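Robot club, week 3

Skevus is our arm's name. Nikola Adamczyk picked it, and the vote was close enough that I still call it "the arm." The job is bin picking: reach into the gray bin, take hold of one thing, leave the rest alone. The green cup and the silver dish are in there with the other junk. I've logged 145 tries and my handwriting is getting worse.

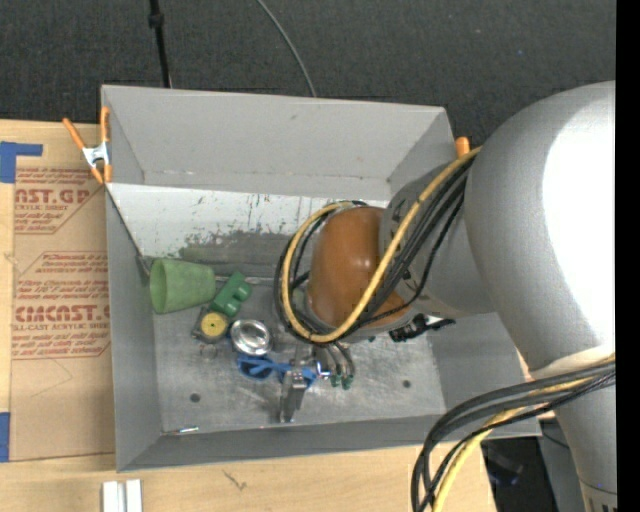 Things I owe the club

Snacks, mostly. Also the write-up, due 22nd February.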